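Betreff: Re: [Kochgruppe] Umzug des Gewürzarchivs, Termine im November

Liebe Liste,

danke für die vielen Antworten. Ich habe jetzt alle Rezepte aus dem alten Ordner durchgesehen, es sind 836 Blätter. Davon haben 163 keine Mengenangabe, meistens die Currys aus der Zeit in Bramwell. Ich schlage vor, dass wir diese zuerst kochen und dabei wiegen, bevor wir sie abtippen.

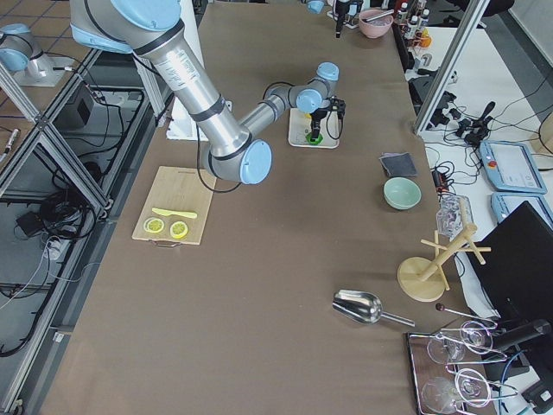 Mohit Nigam schrieb:
> Wiegen finde ich gut, aber bitte erst nach dem Rösten. Kreuzkümmel
> und Koriander verlieren in der Pfanne Gewicht, und meine Großmutter
> hat immer die gerösteten Samen gemeint, wenn sie »ein Löffel« schrieb.
> Bei 40 Gramm roh kommt man sonst auf ein anderes Gericht.
> Wer hat noch die Liste aus Zanemley? Meine ist unvollständig.

Mohit, das mit dem Rösten habe ich nicht gewusst, vielen Dank. Ich würde dann beide Gewichte notieren, zuerst roh und dahinter in Klammern geröstet. Die Liste aus Zanemley habe ich leider auch nur bis zum Buchstaben M – vielleicht liegt der Rest noch in Bullonham bei den Einmachrezepten. 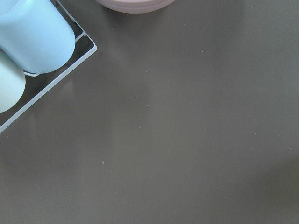 Noch eine Frage zu den Gläsern. In der letzten Bestellung waren 60 Stück mit Schraubdeckel, und die Deckel riechen nach meinem Empfinden schon stark nach Nelken. Kann man sie mit Natron auskochen, oder schadet das der Dichtung? Für Bockshornklee möchte ich auf jeden Fall neue nehmen.

Die Blätter A bis F kann ich bis Ende November abtippen. Für G bis K suche ich noch jemanden, der die alte Handschrift gut lesen kann.

Mit freundlichen Grüßen
Ilinca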